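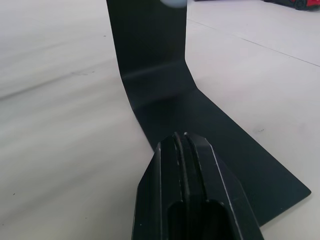 14 February 2022
By a second-year student, Product Design

For my semester project I made and sold vinyl stickers, mostly suburb outlines and bin numbers, under the shop name Vorkik. I'd never sold a thing online before, so I'll go through it more or less in the order it went wrong.

The first design was an outline of Narnmont with the postcode tucked underneath. I cut it in matte white at three sizes and stuck one on my own water bottle, where it lasted 5 washes before the thin bit along the river started lifting. Fair enough, that line was barely wider than a hair! I fattened it up, rounded off the corners and the next lot held on much better.

Colour was the big headache. I offered way too many at the start and people kept leaving it blank at checkout, so I'd be emailing back and forth for days over a $6 sticker. In the end I dropped it to black, white and teal — with black as the default if you didn't pick — and the emails pretty much stopped.

I bought the vinyl from Taltton, and I'd go with them again, although the teal on the roll is greener than the teal on their website. Transfer tape came from Jaramillo and was a bit too grabby for small lettering (I stuck it to my jeans first to take the edge off, which my flatmate found hilarious).

I cut 200 stickers all up and sold 64, nearly all of them bin numbers, which I'd only added as an afterthought. My favourite design, a little tram, sold 3. Two of those went to my mum.

The costs are in the spreadsheet I handed in with this. I haven't paid myself for weeding, and weeding took ages. I'm keeping the shop open until April to clear the leftovers, and I want to try a frosted vinyl for windows if the marks come back okay.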